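The Yellow Shelves at Brarkent

Small parts go missing in any workshop. At Brarkent, a repair and assembly shop on the edge of town, they used to go missing mostly on Monday mornings, when the weekend's orders had been stacked on whatever surface was free. Delyth Rees, who runs the storeroom, says she once spent a whole morning looking for a box of washers that was sitting under a coat.

Last year the shop cleared out its old cabinets and put in yellow shelving.

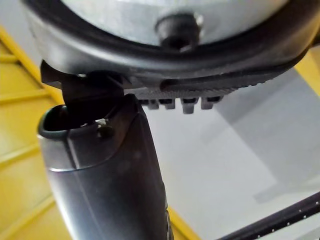

2 min read

The idea came from Tomos Maddocks, who had worked in a bicycle warehouse and liked being able to see everything at once. Cabinets have doors, he says, and people close doors on things they mean to deal with later.

The stock list has 853 entries. When Rees and Maddocks checked it against what they had, they found 824. A few of the missing lines turned up during the move, and the rest were written off.

Yellow was Rees's choice. Most of what the shop handles is black or gray, and on the old gray cabinets a black part was easy to miss. She looked at white as well, but thought it would show every scuff.

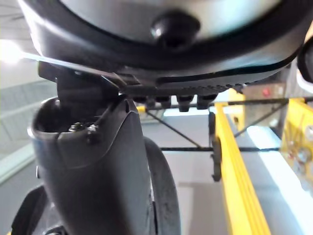 Yellow metal at Brarkent, with parallel grooves along the beam.

The rules are short. Trays go on the top level. Boxes and tins go underneath, where they are harder to knock off. Anything without a place goes on the top level too, and it has to be dealt with by the end of the day.

Eleri Samuel, who packs the orders, was against the rule about tins at first. She wanted them at chest height. She now keeps the ones she uses most toward the front of the lower shelf and says she has stopped thinking about it.

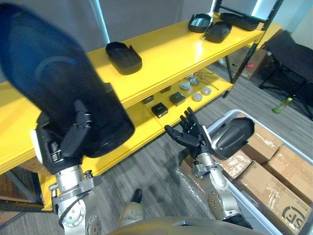
Black trays on the top shelf, with small boxes and round silver tins below.

Labels are still a sore point. Maddocks wants one on every container. Rees would label the shelf and leave the containers plain, so that a tray can be used for something else the next week. For now they do it her way.

Cleaning takes more than 10 minutes at the end of a shift. The surface is glossy and dust shows under the overhead lights, so Samuel wipes the top level first and does the lower one when it is half empty.
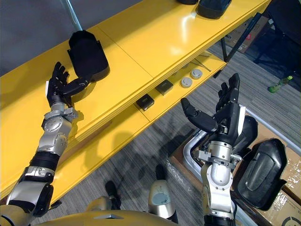 Rees has asked for a second run of the same shelving for the packing room, in the same color. Samuel would like that one a little lower. They plan to measure up in September, once the summer orders have gone out.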